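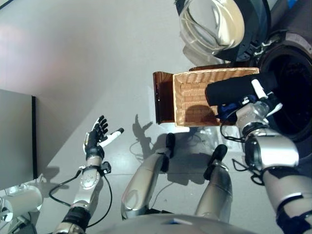 Tibor Virág does not like the word "autonomous," and he brought it up before I did. We had been talking for a few minutes about coffee and parking when he put his cup down and said he wanted to get one thing out of the way.

"If you write that it does laundry by itself, I'll get emails," he said. "Some from people who want to buy one, and some from people who know better. I would like to avoid both."

Virág runs the software side at Jumadton, a small company that has spent the past few years on control code for humanoid robots. It does not build the robots. It writes the part that decides where the arm goes next, and the part that decides whether what the cameras see is a basket. The first part is a planner called Dikel. The second is a perception package called Gounder. Sitting under both is a logging and replay tool, Emow, that he talks about with more warmth than the other two put together.

I came with a bad attitude. I have watched a lot of robot videos, and most of them have been sped up, cut in the right places, or filmed in a room where every object had been put where the robot expected it. Laundry is a favorite of the genre. It looks like something we all want done, and a shirt on the floor doesn't make much of a mess when things go wrong.

So I asked him how often it works.

"Which part?"

All of it, I said. Start to finish, basket to machine, with no hands on a keyboard.

"On the last version we froze, we did 20 runs. It finished 3." He let me write it down. "You can print that. We put it in our own report, so I can't very well be mad about it."

Three out of 20 is not a number you see in a video. I asked what happened in the other 17, and this was where the talk got better.

## Holding a basket with one hand

Most of the failures, he said, came well before any cloth went near a drum. They came from the grip. A wicker basket held by the rim at one end is an awkward thing. The weight hangs far out from the fingers, and it moves when what's inside moves. The weave bends a little, too. The planner treats the basket as a solid box, and a solid box doesn't bend.

"Dikel thinks it knows where the far end is, because it knows where the hand is," Virág said. "Then the basket turns in the fingers by a small angle. At the hand you would not notice. At the other end it's enough to hit the front of the washer."

Couldn't the cameras catch that?

"They can see it. Seeing it isn't the same as telling the planner in time. Gounder sends a new basket pose, Dikel says thank you, I am already halfway through a motion I planned with the old one. For a long time the only choice was to stop the arm and plan again. So it would go, stop, go, stop. It looked like it was having second thoughts."

The current version can bend the path while the arm is moving, within limits. He says it's smoother. I asked whether it was also more reliable, and he made a face.

"A little. Smooth gets you more praise than reliable does. I try to remember that when people are being nice to us."

I asked about the other hand. In the basket work I'd seen, one arm does the holding and the other stays open. To a person who has carried laundry, it looks strange. Why not use both?

"Because two hands on one basket is a closed loop," he said. "Each arm has its own small errors, and now they are tied together through the wicker. If the left one is off, it pushes against the right one, and somebody has to give. We have a mode for that. I don't like it yet." The open pose for the spare hand is simply what the planner falls back to when it has no job for that arm. It also makes life harder for Gounder, since a raised hand throws a shadow on a pale floor and early versions of the package would sometimes draw a neat outline around the shadow and call it an object.

"It had very good edges," he said. "Better than the basket."

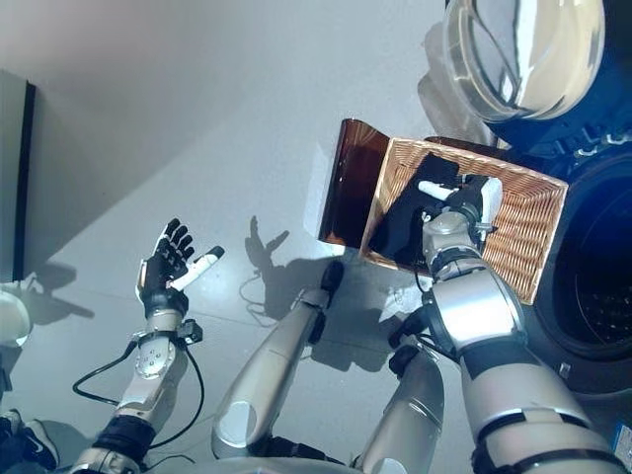

## What the perception package does and doesn't know

Gounder was trained on pictures from the robot's own head, which sounds like the right choice until you think about what a robot looking down mostly sees. It sees itself. Arms, knees, cables. I asked how much of the early work went into teaching it to ignore its own body.

"Too much. We know where the arms are, the joints tell us. So you draw the arm in software, you cover those pixels, finished. But the cables aren't in the model. A cable goes where it wants. So you have this black line that moves whenever the arm moves, and the software must decide if it's part of me or part of the world."

And what does it decide?

"Depends on the cable."

Dark cloth is another sore spot. A black garment in a bunch gives the depth sensor very little to go on, and the opening of a drum is also dark, so when the basket comes up close to the machine the package has to work out where one dark thing ends and another begins. Clear and shiny surfaces are worse. A curved glass door reflects the room, and Gounder has at different times reported the door as open, closed, and missing, in that order, in a stretch of a few seconds when the door had not moved. The fix was to stop asking so often. It now makes up its mind about the door once, before the arm starts in, and holds on to that answer unless something touches.

I said that sounded less like perception and more like stubbornness.

"Yes. You do it too, when you walk down stairs in the dark."

I didn't find that fully convincing. If someone bumps the door in the meantime, a person on the stairs would notice, and Gounder by design would not until contact. Virág agreed when I pushed him on it. He said the arm is slow enough near the washer that contact is acceptable, and that he would not defend the same choice at higher speed. I asked whether anyone had tried it at higher speed. He said he would rather not talk about that day.

## The tool he likes

Emow records everything: camera streams, joint positions, the plans that were used, and the plans that were thrown away. When we spoke, it held 3,762 recorded episodes. Any one of them can be played back against a new version of the software, which then has to say what it would have done.

It's the least exciting piece of the stack and the one I ended up trusting most. It was also where I had my sharpest question. If you test each new version against the same old recordings, aren't you just getting good at the past?

"Of course. A recording can't push back. If the new planner says go left and the old one went right, the video still shows right. I can tell you they disagree. I can't tell you who would have dropped the basket." He uses replay to catch things that have gotten worse, he said, and never to claim that something has gotten better. For that he wants the real robot and a fresh set of runs.

I asked if the sales material keeps to the same rule. There was a pause.

"I don't write the sales material."

I have a copy of it. It says the replay system "proves performance across thousands of real episodes." I read the line to him over the table and he asked me to read it again. Then he said he would talk to someone.

## What comes next

The next frozen version is due in February. The main change is that Dikel will stop treating the basket as part of the hand. It will keep a separate estimate of where the basket is, with its own error, and slow down as that error grows. He thinks this will get rid of most of the bumps against the front of the machine. He would not give me a target for the number of full runs, though I asked 2 different ways.

"If I say ten and we get nine, then it's a failure, and if I say five and we get nine I am a genius. It's the same nine."

I can see his point, and I'd still have liked a number. A team that won't say ahead of time what counts as good has left itself a lot of room, and robotics has made generous use of that room for years. I told him so. He offered to send me all the February runs, the uncut video along with the logs, before anyone at the company had picked through them.

I said yes and gave him my address. Virág wrote it on the back of the sales sheet.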